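Outubro, quase meia-noite

Cheguei tarde e devia ir dormir, mas se não escrevo agora amanhã já contei a história de outro jeito. O Gato parou de novo, e desta vez assustou a gente. Estávamos na bancada de desmontagem, o Rogério e eu, com um desses gabinetes velhos que o pessoal da Zallham manda para reciclar, e no ciclo 37 a garra fechou sem ninguém ter mandado. Fechou no ar, graças a Deus, mas a mão do Rogério estava a dois palmos dali (e ele, claro, riu, porque ri de tudo, e só depois foi se sentar).

Apareceu o erro 3002 na tela, que no manual quer dizer perda de comunicação e mais nada. A Farah acha que é o cabo do punho, que dobra demais quando o braço desce. Eu desconfio do programa, porque em setembro ele já tinha ignorado um comando de abrir, e eu, boba, reiniciei e deixei passar sem anotar. Fiquei remoendo isso a tarde inteira.

Depois do almoço repetimos tudo bem devagar, com a velocidade lá embaixo e a Farah de plantão no botão de emergência.

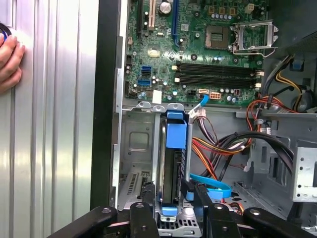 E o danado se comportou feito um anjo! Foi quase pior, porque defeito que some quando a gente olha é o que mais me tira o sono. Combinamos que ninguém põe a mão perto com a garra energizada até trocarmos o cabo, que custa 450 reais e ainda precisa ser pedido. O Rogério me trouxe um café na saída e disse para eu não me culpar. Vou tentar. Amanhã ligo cedo para o fornecedor.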